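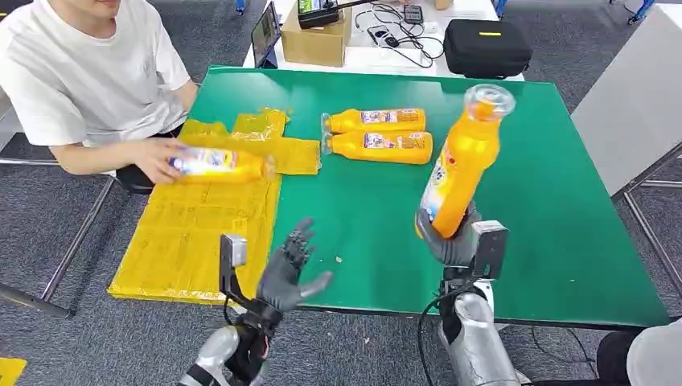

Home | Visits | Safety | Contact

Open day floor check: bottle handling demo, Hodoroagă hall
May 2024
By the Stirkel visits desk

Walked through before the doors opened, and again during the first run. Comments are mine, so blame me for the exclamation marks.

1. Emergency stop within reach of the operator
OK. Tested 2 times, both arms stopped at once. Lovely to see!

2. Visitor line taped on the carpet
Partly. Tape is down on the long side only. Finish the short side before the school groups come in.

3. Cables on the robot's forearms
OK. Loops clear the fingers at full reach. Check again after lunch.

4. Cables on the equipment table
Fix. Too much of a tangle around the handheld controller — tie it back, please.

5. Table top
OK. Green surface is fine for grip. Wipe up crumbs and specks between runs.

6. Bottles
OK. Yellow plastic, caps on. Pull any with a split cap.

7. Bags and flat wrap
Watch. Keep the big sheet from hanging over the edge, where a sleeve could catch it. The crumpled bags are the hardest thing on the table for the hands and my favorite part of the demo, so do leave them in!

8. Person seated at the table
OK, with the Clivitz briefing signed. Short sleeves or rolled sleeves, no bracelets.

9. Speed setting
OK. Locked at 40 percent for the whole day.

10. Room limit
82 visitors. Door count goes on the Gornurel sheet.

Open items: 2, 4 and 7. Next check is in July, same form.

Contact the visits desk | © Stirkel | Back to top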